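Pullercombe Allotment Association
Minutes of the October meeting, upstairs room, 7 pm start

Apologies taken as read. Minutes of last meeting agreed with one change - the hedge on the lane side is beech, not hornbeam.

Matters arising. Gate lock replaced, new code going out with the rent letters. Old code stops working end of month. Please don't write it on the gatepost again.

Water. Long item. Top tank still losing water overnight, bottom tank fine. Ball valve suspected but the pipe from the lane was also mentioned, it was patched years back and the patch may have gone. Two quotes asked for, one in. Rana can do the valve and a new stopcock but won't touch the pipe under the track. Agreed to get the valve done first and see. Supply to be turned off for winter as usual once the frosts start, notice to go on the board a week ahead. Hoses left conected will be taken off and put by the shed.

Rents. Going up by 8 pounds for a full plot, half of that for a half plot. Some grumbling. Last rise was a long time ago and the water bill has not stood still. Carried, 2 against.

Waiting list. Over 20 names now. Plots by the railway fence still not being worked, letters have gone out, no answer from either. Second letter to go, then they are offered on. Suggestion of splitting the bigger one, as new people often give up on a full plot.

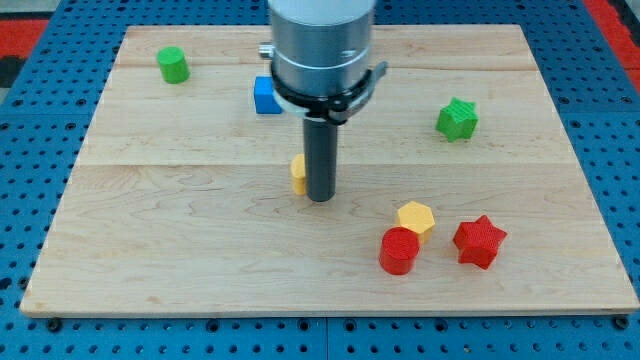
The member from plot 7 asked whether splitting it would mean a second path and who would pay for that, and said the new half ought to come with the shed or there'd be a row over it. Fair point. Path could be bark chip, we have plenty. Shed goes with whichever half it stands on, to be put in writing beforehand.

Bonfires. Same as last year, after dusk only, nothing painted or plastic. Complaint from the houses about smoke at teatime, reply sent saying sorry.

Compost and manure. Stable can deliver again but wants the track clear of cars. Heap to go on the far side this time, the near side flooded. Share is four barrows per plot until everyone has had thier go, then help yourself.

Seed order. Forms back by the next meeting please, with money. Potatoes are a separate form - this confused people last time. Onion sets dearer, garlic same.

AOB. Rats seen near the hen run on the bottom plots. Feed to be kept in metal bins. Strimmer back from repair, fuel can is missing, whoever has it please return.

Next meeting November, same room, same time. Closed 8.40.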